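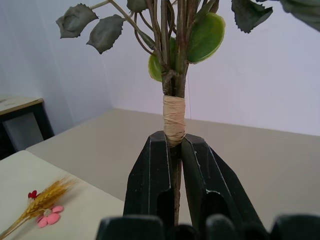

faux stems, tied with the straw-colored wrap

Fake greenery at a wedding – tacky or fine?

mossbucket
Planning for May, outdoor ceremony then dinner in the barn at Grunside. Florist quote came in at 1,662 and thats just tables and the arch, no bouquets. Budget for all flowers was 500. Thinking artificial for the tables, real for what we carry. Will people notice? Will my mother in law notice (yes)

tallpine_88
Fine. Did it two years ago. Greenery fakes way better than flowers do. Stay away from fake roses.

kettle and crumb
Going to disagree. You can tell from across the room, and everything ends up in a landfill. Potted herbs from a garden center. Cheap, smells nice, guests take them home.

mossbucket
Herbs were plan A! Venue says no loose soil on the tables. Don't ask.

kettle and crumb
ok that's a dumb rule. Cut branches in water then. Free if you know someone with a yard.

dovetail_jo
Who is cutting branches the morning of a wedding? I did this for my sister. Up at 5 am, scratched to bits, half of it drooping by dinner. Never again.

tallpine_88
^ this. Mine were in boxes in January. One less thing.

oldsalt
Price check – where are you buying? Girari had bundles on clearance last month, thin brownish ones, pretty decent. Lekden is the same sort of stuff for double.

mossbucket
Looked at Lekden, yikes. Will try Girari. How do you keep the bundles together? Floral tape looks cheap to me

oldsalt
Raffia over the tape. Or the fake raffia, sheds less. Wrap tight, tuck the end under, dab of glue. Trim the stragglers last, I always forget and there's bits hanging off.

dovetail_jo
Raffia is very 2012 but ok

oldsalt
so am I

plumbline
Did anyone rent? Abdella rents the whole set, arch included. We paid 231 plus a deposit and they picked it up the next day. No boxes of fake leaves in my garage forever.

kettle and crumb
Now THAT I can get behind. Reuse at least.

tallpine_88
Read the fine print tho. Friend of mine lost the entire deposit over candle wax on one garland.

plumbline
True, they're strict on wax. We used battery candles so no problem.

mossbucket
Battery candles are a whole other fight in this house. Emailed Abdella just now, will see if they have our weekend. If not its Girari and a lot of raffia.

kettle and crumb
Still say branches.

mossbucket
noted lol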